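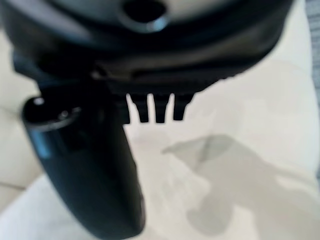

The lounge at Ullside is nearly ready, and I'm so pleased to be sending you this update! Since the last report we have settled the seating, the window coverings and most of the small stuff. Genalyn Policarpio wanted the colors kept quiet, and the cream she argued for looks lovely and calm in good light.

Spending to the end of April stands at $1,348, all of it inside the furnishing line. Dario Lo Presti has the receipts from Florkov and will send copies on Friday.

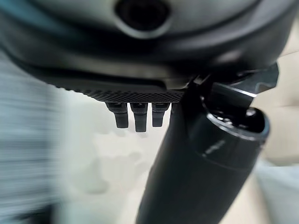
Floor and window

Hortensia Garrido went over the carpet tiles and found 3 that need lifting and gluing again (we have spares in the store room). The blinds from Dumlao are up.

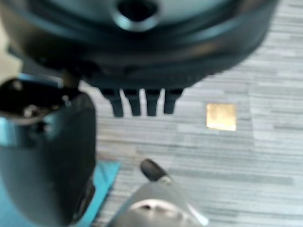 Residents have been asking for a floor that doesn't show every crumb, and we listened. We looked at plain tiles first, then at a darker blue. The gray stripes won easily, and I think they'll hide a lot of everyday wear.

Aino Saarinen is working on the seating plan for the Oliren coffee mornings. She would like people to be able to sit near the window without the sun in their eyes, so we're trying the blinds at different heights 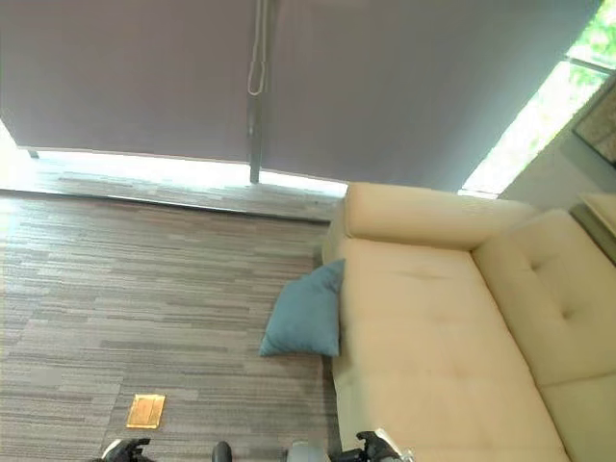
and asking the morning group which one they like best. More than 32 people have signed up already, which is wonderful news for us. Still to do: the 3 tiles, a second lamp, and 2 cushions on back order.

Leonora Sarmiento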